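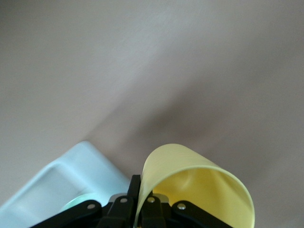

Wrist camera, yellow cup, one finger inside the lip and one outside.

Home Threads Replies Search

2 min read

1/ Spent Thursday reading through the cup set the Retlow group put out in January. 1780 attempts, of which 1052 are marked "good". I have questions about the word good.

2/ Take the cup at the top. Thin plastic wall, pinched between two fingers, cup over on its side, and you can see a bend in the inner wall. Is that a good grasp? The label file says yes. The label file says yes to nearly everything that leaves the table.

3/ I asked Tatsuya Higuchi, who wrote the labelling rules at Furukawa before Retlow took them over. His answer: "held means held." Fine. But a learner copying this will happily squeeze any cup by the rim, full or empty, and the labels give it no reason to stop.

4/ Second grumble. Plain beige-mauve background, soft shadow, hardly anything else in view bar a bit of pale blue plastic and a small green disc. Lovely and clean. My kitchen has never looked like that and I doubt yours has.

5/ The Prirnwood people say variety comes later, "once the basics are in". I've heard that from three projects now and I'm still waiting for later.

6/ To be fair to them - the wrist view is the right choice. You get the fingertips and the lip of the cup together, and a side camera would lose half of that behind the gripper.

7/ What the wrist view won't give you is force. A crease tells you the wall is bending. It doesn't tell you how hard anyone is pressing, and there's no force column in the files. I looked twice.

8/ So I threw out every attempt where I could see the wall bend and kept the rest. That left 841 of the "good" ones. Anyone quoting the bigger number in a talk should say which rule they used.

9/ Someone will reply that more data fixes this. More of the same label gets you more of the same squeeze. I'd take a smaller set with a "held but bent" tag over another month of collecting.

10/ Tatsuya says he'll raise the tag with Retlow. I'll believe it when it's in the file.

More from this author
Why I stopped trusting demo reels
The Mastville drawer set, one year on
Counting failures properly
Who checks the labels?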